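Group 4 report, Skarholm hedgehog survey
Silviu Vlad, Renata Zawadzka, Vasilică Roman
Supervisor: Sânziana Ardeleanu

Summary
Hedgehogs were common on the Skarholm side of the river until the new road. We wanted to know if they still use the allotments and if they cross at the culvert. Short answer: allotments yes, culvert not that we could show.

Methods
Ink tunnels, 80 of them, plastic board folded into a triangle, bait in the middle, paper at both ends. Set along hedges and fences, checked every morning, papers swapped. Ink was carbon powder in vegetable oil. First batch too runny, had to redo it. Site area on the old map is 1,900 meters end to end so tunnels were spaced by hand, not evenly. Gardens where the owner said no were skipped (see map, appendix B).

Bait was dry cat food. Slugs got to it anyway.
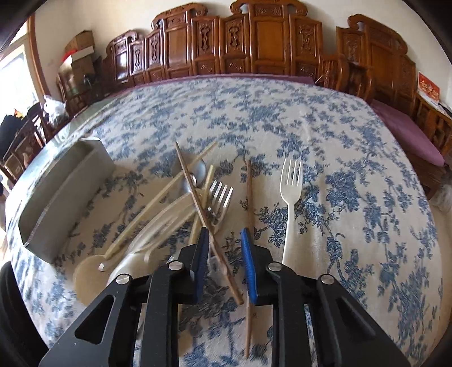
Reading the papers took longer than the field work. Hedgehog prints are wide, front foot like a small hand, and rats are narrower with a clear gap between toes. Smudges were the main problem. We sorted in the kitchen at Renata's place and anything two of us disagreed on went to Sânziana. Wet papers were lifted by the corners with a wooden chopstick, a long one like the one on the flowered tablecloth, because fingers left marks that looked too much like toes. Vasilică did all the scanning.

Results
103 papers had prints we could name. Most were cat or rat. Hedgehog turned up at the allotments and along the school fence, none at the culvert. Two tunnels at the culvert flooded and one went missing so thats a weak zero. Table 2 has it by site.

Discussion
Prints don't give numbers. Could be one animal doing the whole fence every night. Next group should try a trail camera at the culvert, and start in August when young ones are moving about. Also ask the allotment people earlier, we lost most of a week waiting for a key.

Thanks to Mircea Neagu for the boards and for driving us there.

Handed in July 6, 2026. Appendix A (raw sheets) to folow.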